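Heinonen Declines to Join Industry Pledge on "Odor-Free" Clothing Claims

Trade group's numbers don't hold up after a dozen washes, knitwear maker says

DRELOMTHORPE, March – Heinonen, the maker of everyday socks, gloves and base layers, said today it will not sign the Fresh Wear Pledge now circulating among small clothing brands, and will drop the words "odor-free" from its own packaging by the end of the summer.

The pledge asks companies to promise that treated fabrics stay fresh for the life of the garment. Heinonen doubts that anyone can promise that. The company bought treated socks from 4 brands last fall, including its own Milach line, and had 166 pairs worn and washed by people who agreed to keep a diary. After 12 washes, 83 of the pairs were rated no better than plain untreated socks.

"We would like to believe the label as much as the next company," Heinonen said in a statement. "We printed it for years. Then we checked, and we can't keep printing it."
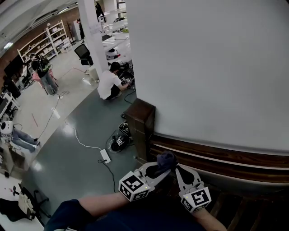

What the wear test did and did not show

Heinonen does not claim its test settles the matter. The wearers knew they were taking part, most of them had desk jobs, and a diary entry that says "fine" can mean a lot of things. Some treated pairs did well. The trouble is that no one could tell from the package which ones those would be, and two of the brands gave no wash limit at all.

The company is also wary of the lab figures quoted in support of the pledge. A swatch in a dish is not a sock in a boot. Lab results for the Milach treatment looked excellent when Heinonen first bought it, and those results were the whole basis for the claim on the box.

What changes for customers

Milach socks and gloves will stay on sale without the treatment, at the same price. Yarn, sizing and colors are not affected. Stock already in stores will be sold through in its present packaging, with a small sticker over the old claim where retailers are willing to apply one. The Vorau work range keeps its treatment for now while a second round of wear testing is under way, but the wording on the tag will be cut back to the name of the finish and the washing directions.

Heinonen expects some retailers to object. One has already asked whether "helps control odor" could be used as a substitute. The company's view is that it raises the same question in softer language. 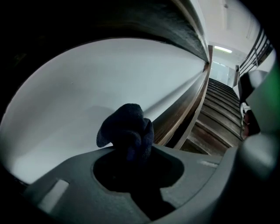
Can I return Milach socks I bought because of the odor claim?

Any pair can be returned to Heinonen for a refund through the end of October, worn or unworn, with or without a receipt. Pairs bought from another store should be mailed to the Drelomthorpe address printed on the package.

Will the wear test results be published?

The full diary ratings, with wearers' details removed, will be posted on the Heinonen website in April. The other brands in the test have been sent their own results and will be listed by letter only.

About Heinonen

Heinonen makes socks, gloves and base layers under the Milach and Vorau names and is based in Drelomthorpe.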